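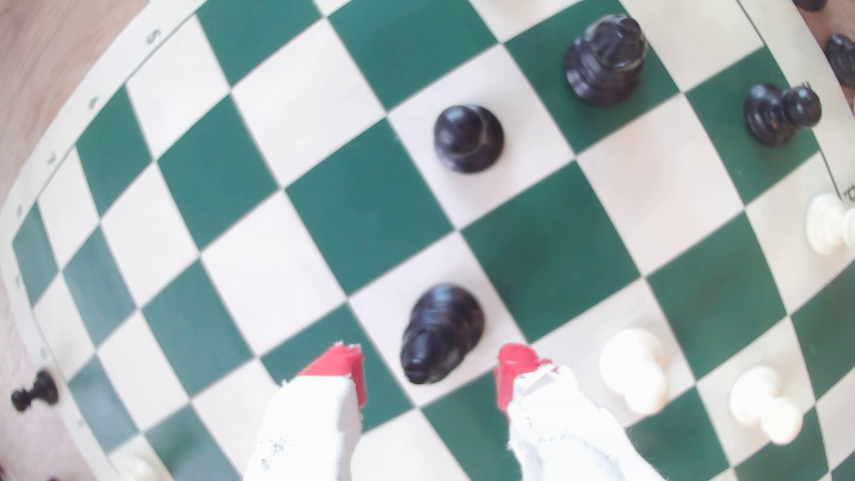

Page 14

Section 4. Setting Up the Roll-Up Board

This section covers laying out the green and cream roll-up board, checking it, placing the pieces, and putting everything away. It applies to the Trakik club set, item 1025. The travel set (item 634) uses a smaller board and a different bag. See Section 7 for that one.

4.1 Choosing a surface

Use a flat, hard table. A plain wooden tabletop works well. The board is vinyl and takes the shape of whatever is under it, so a tablecloth fold or a table seam will show through and can tip a piece over.

1. Wipe the table and let it dry completely.
2. Clear enough space for the board plus a strip of bare table along each side. Captured pieces go on this strip.
3. Move drinks to another table.

CAUTION: Do not lay the board on a radiator cover, a heated floor, or a table in direct summer sun. Vinyl softens and the margins will ripple.

4.2 Unrolling the board

1. Take the board out of the tube. Pull from the middle of the roll, not from one corner.
2. Lay it printed side up and unroll it away from you.
3. If the ends lift, turn the board over, roll it loosely the other way, and hold it for a minute. Then lay it flat again.
4. If it still lifts, put a book on each end and leave it while you sort the pieces.

Note: A new board that has been in its tube over the winter may need a full evening under books. Do not iron it, even through a towel.

4.3 Turning the board the right way

The squares are dark green and off-white. For all rules and diagrams in this manual, green squares are "dark" and cream squares are "light."

1. Find the small characters printed in the pale margin. Numbers mark the ranks and letters mark the files.
2. Place the board so the edge next to rank 1 faces the player with the white pieces.
3. Check that each player has a light square at the near right-hand corner. If the corner square is green, give the board a quarter turn and check the numbers again.

Note: The margin print is small. From the side of the table the numbers will look as if they are lying down – read them from the player's seat before you decide the board is the wrong way around.

4.4 Placing the pieces

Set up White on ranks 1 and 2, and Black on ranks 7 and 8.

1. Rooks on the corner squares.
2. Knights next to the rooks.
3. Bishops next to the knights.
4. Queen on the remaining center square of her own color. The white queen stands on cream, the black queen on green.
5. King on the last square of the back rank.
6. Pawns across the whole rank in front.

Center each base in its square. Knights may face any direction. Many players point them forward, and some turn them toward their own side of the board. It makes no difference to play.

Note: Seen from directly overhead, the king and queen are easy to mix up. Both are tall, with collars below the crown. Bend down and look from the side before you place them.

4.5 During play

1. Lift pieces straight up by the head or collar. Sliding them drags the vinyl and shifts the neighbors.
2. Put captured pieces on the bare table beyond the margin. A piece left lying half on a square and half on the margin can be taken for one still in play.
3. If a piece falls over, stand it up on its own square before the next move. If the players disagree about which square, go back to the written moves.
4. If the board itself has moved, hold two opposite corners and ease it back. Do not pull from one side only.

CAUTION: Pieces are a choking hazard for small children. Check the floor under the table after every game.

4.6 Setting up a position for study

You can also use the board for endings and puzzles with only part of the set.

1. Start with an empty board, turned as in 4.3.
2. Place the kings first, then the other large pieces, then the pawns.
3. Read each square aloud from the margin – letter, then number – as you place the piece.
4. Put unused pieces back in the bag. Leave them off the tabletop so they are not mistaken for captures.

Practice positions by Washington Toledo are in the Estholm workbook, sold separately as item 2778.

4.7 Cleaning and storage

1. Wipe the board with a damp cloth and a drop of dish soap. Rinse with a second cloth.
2. Do not use alcohol, nail polish remover, or kitchen degreaser. These take off the margin numbers.
3. Dry both sides before rolling.
4. Roll with the printed side out. The board will lie flatter next time.
5. Never fold it. A crease in the vinyl does not come out.
6. Check the pieces against the list inside the bag flap and close the drawstring.

Replacement pieces are sold singly. Order by color and type under part number 1032, and state whether your set has the older Nimusell bases, as these are slightly wider.

Continue to Section 5, Using the Clock.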